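Shared workshop notebook – humanoid at the standing desk
Sat 7 September

Got in early and had the room to myself, so I went straight back to the reach problem from last time. Short version for anyone skimming: the arm is fine, my table height was wrong.

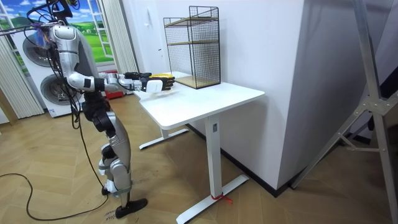
I'd been blaming the elbow all week. Every time I ran the Bomik reach script the forearm came in too low, clipped the near side of the tabletop and tripped the torque limit, and I'd go off and retune something. Today I put a tape measure on the desk before touching any code, and the number in the config file was 40 mm lower than the real desk. I think that value goes back to April, when we were still using the old bench. Fixed it in the table file (NOT in the script, please don't put it back in the script) and the clipping went away on the first run.

After that I did 30 reaches toward the mesh shelf with the right arm, stopping with the hand just above the tabletop. No contact with the desk on any of them. Speed was at 40 percent the whole time. I tried 75 for a couple at the end and the torso rocks more than I like when the arm stops, so back down it went.

The knees stay slightly bent for all of this. I tried straightening them to get a bit more height and the ankles started hunting, that little buzz you can feel through the floor. Leave the stance alone for now!

Shelf notes. The middle board is the target I really want, and going in through the mesh is obviously out, so it has to be over the top or we turn the thing so there's a way in. Over the top means the wrist has to fold right down and I don't think there's room once the fingers open. I'd rather take a panel off. If anybody minds me taking a panel off it, write it here before next weekend.

Cables – still too much slack on the floor. I nearly put my foot through the loop twice. The Walunberg clips would do it if we have any left, otherwise I'll use velcro.

Hand: the index finger closes a little behind the others, 17 reaches in and later, never before that. Could be warming up, could be the tendon. Logged as "finger lag" in the Zarnerex folder with the joint traces.

To do
– check finger lag from a cold start
– shelf panel
– cable slack
– mark the foot positions with tape so the stance repeats
– left arm, same 30 reaches

Desk is still at today's height. Please don't press the buttons, or if you do, measure it again and change the table file.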